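Hanging On to Things: Notes for the Wednesday Talk

Slot is 16 minutes including questions. Speak slowly. Last time I finished early and had to fill with an anecdote about grout.

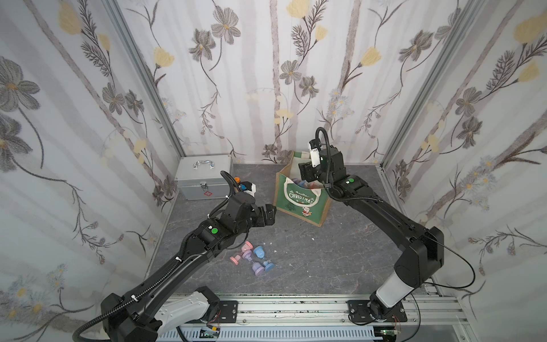 1. Opening

Ask for hands up: who has a bag full of bags at home? Wait. Every hand goes up eventually, including the ones at the back who came for the biscuits.

Then: who has ever got to the bottom of it? Let them laugh, or let them not.

Say what the talk covers. It's about the reusable shopping bag, how we came to own so many, and what the residents of Brikbridge found when we asked them to empty the cupboard under the stairs.

2. The Brikbridge count

We asked 11 households in Brikbridge to tip out every bag they owned and tell us the total. The grand total was 358. One household accounted for a startling share of that and has asked to be left out of the newsletter.

Pause here for effect. If no effect, carry on.

Points to make:
- Most people guessed far too low before they looked.
- Seasonal bags were the worst offenders. A bag with holly on it works perfectly well in June, but people would sooner carry loose tins down Kotgate than be seen with it.
- The bags from conferences were in lovely condition. Draw your own conclusions about conferences.

3. Why we keep buying them

Don't preach. I preached in the first version and watched a man in the second row fold his arms by stages.

The trouble is that the bags live in the house and the shopping happens elsewhere. You remember them at the till, with a trolley full of yoghurt and a queue behind you. So you buy another one and feel slightly noble about it.

Tell the story of the Kotgate market stall that lent bags for a deposit. Lovely scheme. They lent out the whole stock before lunch on the first day and got 2 back, one of which wasn't theirs.

4. What helped

The hook by the front door. Dull, cheap, worked better than anything else we tried. Say so plainly and move on before anyone asks for a diagram of the hook.

The reminder app, Mustix. Be fair to it. It did remind people to take a bag. It also reminded them at ten at night, in the bath, and once during a funeral. Most had deleted it by the end of the trial.

The swap box at the Xiong café. Put a bag in, take a bag out. It fills up with Christmas ones by the middle of January, as you would expect, and empties again in December. I have grown rather fond of it.

5. Mending

Handles go first. Show the box stitch on the sample (bring the sample, it's on the piano). If the thread snaps as it did in rehearsal, say "and that's why we use double thread".

Washing: cotton ones can go in with the towels. Turn them inside out first and check for receipts. I have washed a leek.

6. Close

Ask each person to take one bag home and put it by the door. No, scrap that, they have enough bags. Ask them to move one they already own.

Questions. Someone will ask about bin liners. I still don't have an answer about bin liners.

Comments

I was at this one. The thread snapped.

Could you post the size of the hook? Ours pulled the plaster off.

We're a holly-in-June household and proud of it. Nobody on Kotgate has said a word.

Still waiting on bin liners.

Related

Speaker notes: The Drawer With the Batteries In
Speaker notes: Grout, a Second Look
Xiong café swap box, opening hours
Brikbridge cupboard count: how to take part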